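Wornley Shared Workshop
Monthly Safety Check – Packing Corner and Side Bench
Date of check: 2/29/24
Form 4, filled in by the member on duty

Marks used: OK, Fix, Watch. Please write a comment for every Fix and every Watch. For OK the comment is free.

1. Floor and walking ways

1.1 Way to the back door is free – OK
1.2 Floor is dry and swept – Watch
Comment: Dry, but not swept well. Small pieces of tape are stuck near the scale. They come off with a scraper, I removed the biggest ones.
1.3 Mats lie flat – Fix
Comment: The mat from Pekside has one corner which goes up. I put tape on it for today. The same corner was already in the report of June, so I think it is time to buy a new one.
1.4 Pallets not higher than the yellow line – OK

2. Packing materials

2.1 Paper rolls stand in the holder – OK
2.2 Cutters have the blade inside when not in use – Fix
Comment: One cutter was left open in the drawer. Blade closed. Please, everybody, close it before you put it down, also when you go away only for one minute.
2.3 Old blades are in the metal box – OK
2.4 Boxes on the top shelf are light ones only – Watch
Comment: One box with Mabuza labels is too heavy for this shelf. I could not take it down alone, so it is still there. Two people are needed.
2.5 Clear film and wrappers are put in the bin after unpacking – Fix
Comment: See the note under this section.

Note to 2.5. We unpack many things in clear film, and the film stays where it falls. It is very slippery under a shoe. On the bench it is also a problem, as it hides small screws and it can go between parts that move. It also reflects the lamp, so a person may not see well where the edge of it is.

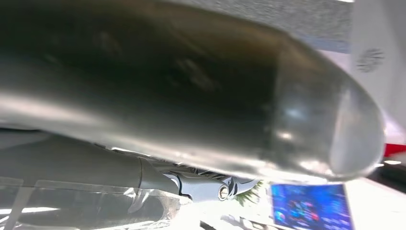
Item 2.5. Clear crinkled plastic with ragged edges, next to gray parts. Mark: Fix.

The rule for film is the same as last year. Take it away in one piece if you can, press it together and put it in the bin with the gray lid. Do not pull film with force when it is caught on something. Stop what is moving first, then lift the film slowly and look if a small piece has stayed behind. A torn piece is easy to forget.

I ask also that bags from the Clivero deliveries are opened at the packing table only. There is a bin there and more space for the arms.

3. Side bench

3.1 Bench does not move when pushed – OK
3.2 Lamp works and the cable is whole – OK
Comment: The lamp is a little loose in the clamp. I turned the screw, now it holds.
3.3 Cables do not hang over the front – Watch
Comment: One extension cable was hanging down. I put it behind the bench, but it is too long and it will come back. A shorter one would be better.
3.4 No food or open drinks – Fix
Comment: One cup of tea. The cup is washed and stands in the kitchen.
3.5 Guards and covers are in place on hand tools – OK

4. Electric and fire

4.1 Extinguisher no. 589 hangs on its hook, seal not broken – OK
4.2 Nothing stands in front of the electric panel – Fix
Comment: Flat boxes were leaning there again. I moved them to the cage. The panel must be free at all times, also on delivery days.
4.3 Heater is off and has free space on all sides – OK
4.4 Load sign at the sockets can be read (2,000 watts) – Watch
Comment: It can be read, but the sun has made it very pale. I will print a new one.
4.5 Emergency light goes on with the test button – OK

5. First aid

5.1 Box is closed and clean – OK
5.2 Plasters are enough – Watch
Comment: 19 left, most of them the very small size. For a cut from a cutter they are not good. Please order the wide ones.
5.3 Eye wash is not past its date – OK

To do before the next check
Mat at Pekside corner: buy new.
Heavy box on top shelf: take down, two people.
Film on the bench: remove, then look again for small torn pieces.
Shorter extension cable for the side bench.
New load sign.
Wide plasters.

If you have done one of these, write your initials beside it on the paper copy at the door – not on this page, as I can't see who changed it.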